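Chapter 7
Two Arms, One Task: Learning from Demonstration

Try snapping two toy blocks together with one hand. You can do it, but you'll probably end up pinning the bottom block against the table or your knee. Now use both hands and pay attention to how little thought it takes. One hand holds, the other presses, and somewhere in between they agree on where to meet!

That agreement is the subject of this chapter. Writing it down as rules is miserable work. Lacey Hulme and Babar Khattak, whose Nurkdale study we'll follow from here to Section 7.5, took another road: they recorded a person steering both arms through the task and trained a network to predict the next short stretch of motion from the camera view and the joint angles.

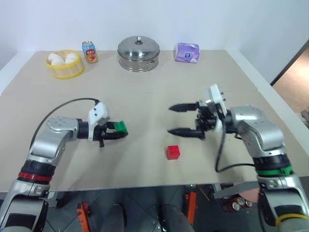 The training set held 287 demonstrations, which is small by the standards of Chapter 6. What makes it so interesting is the way the network's output was arranged. A single network, called Messina, produced the motion of both arms together. A second version, Grorkent, gave each arm its own network and let them share only the camera view. Same data, same training time, very different behavior when the grippers got close to each other.

Messina completed 83 percent of its test runs. Grorkent managed some 5 percent, and reading through its failures is a wonderful education in timing (Problem 7.4 asks you to sort them into types). 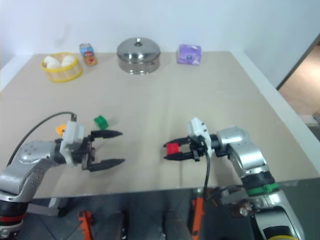
Figure 7.2 The right gripper holds a red block just above the table; the left gripper is open.

Before we get to the network itself, we need a good way to write down the state of two arms at once. Section 7.1 starts with the joint angles.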